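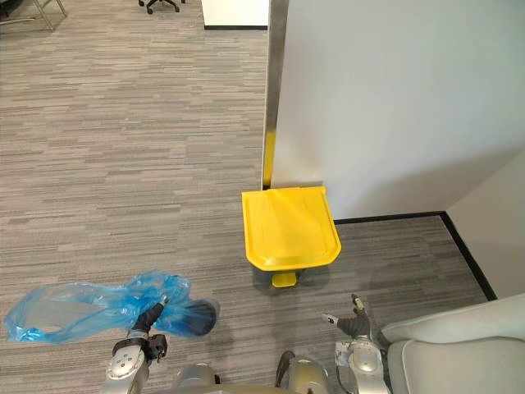
Filed under: Office Guides > Trash and Recycling > Setting Up

Part 2: Placing the pedal can and getting the bottles into it

If you did Part 1 you've got the Kuneck out of its box, the packing tape is off, and the inner bucket drops in and lifts out without catching. If the bucket sticks, go back and look for the cardboard ring under the rim. I missed mine the first time and spent a good while blaming the hinge!

I wrote these steps for our floor at Friesen, where everything is carpet and the walls are panels with a baseboard, but they'll work in pretty much any office.

Choosing the spot

1. Find a stretch of wall that people already walk past. We put ours at the end of a panel, right by the corner trim, and it gets used far more than the one we used to hide next to the printer (poor thing).

2. Set the can down with its back to the wall and the pedal facing out into the room. Leave enough floor in front for a whole shoe.

3. Open the lid all the way with your hand and see if it hits the panel. If it does, slide the can forward a finger's width and try again. Keep going until it opens clean.

4. Now press the pedal with your foot, slowly, then at normal speed. The can shouldn't tip or creep backward. On thick carpet it may rock a bit when it's empty, and a full bucket settles it down.

Note: Short carpet is fine. On a long, fluffy rug the pedal can hang up on the pile before it gets to the bottom, and then the lid only opens partway.

Caution: Keep the can out of doorways and away from power strips. And please don't stand on the lid to reach a shelf. It's a lid!

Putting in the liner

5. Lift the bucket out and set it on the floor. Liners go in the bucket and never straight into the outer shell, or you'll be fishing bottles out from around the pedal rod.

6. Open one Plestel liner and fold the top over the rim, all the way around. Ours come in a case of 575, so I keep 14 under the bucket in a flat stack and the rest in the supply closet.

7. Push the air out from the sides, drop the bucket back in, and tuck down any plastic that shows. Close the lid and check that it sits flat. If one corner is up, it's nearly always a bunched liner.

Getting a bottle ready

The can is for empty plastic drink bottles only. I know, I know, it looks like a regular trash can, and the first week you'll find banana peels. Put a small sign on the wall over it and it gets better.

8. Empty the bottle in the sink. Don't pour it in the nearest plant, especially if it was soda.

9. Leave the label on. Stako, who picks up from our building, takes them labeled, and I was so happy to hear it after peeling a whole bag's worth for no reason. If you have a different hauler, ask.
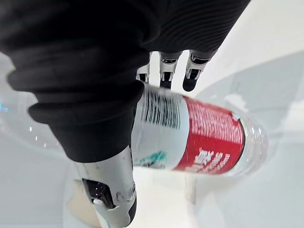
Clear plastic water bottle with its label. This kind goes in the can.

10. Squeeze the bottle flat from the middle, then put the cap back on so it stays that way. Thin water bottles go down easily. The stiffer juice ones fight back, so I just drop those in whole.

11. Press the pedal, drop the bottle, let the lid come down by itself. Pushing on it wears out the damper, and then you get a bang every time somebody finishes a drink.

Emptying

12. Change the liner when the bottles reach the rim. With flattened ones I get 40 or more in a bag before that happens.

13. Tie the bag, take it to the pickup area before 4 p.m., and wipe the lid with a damp cloth while you're at it (fingerprints love the recess on top). Skip scouring powder, it dulls the color.

If the lid stays up after you let go of the pedal, jump ahead to Part 4, "Hinge and pedal rod."

Comments (3)

deskbythewindow: Does the can need the rubber feet on carpet? Mine came with them in a little bag.

Reply from author: I left them off on carpet. Put them on for tile, it slides all over without them.

greenmug: Our hauler wants caps OFF, so definitely check like step 9 says. We had a bag sent back in May.

thirdfloorkitchen: The finger's width trick fixed my lid, thank you! There's a lovely dent in the wall from before I read this.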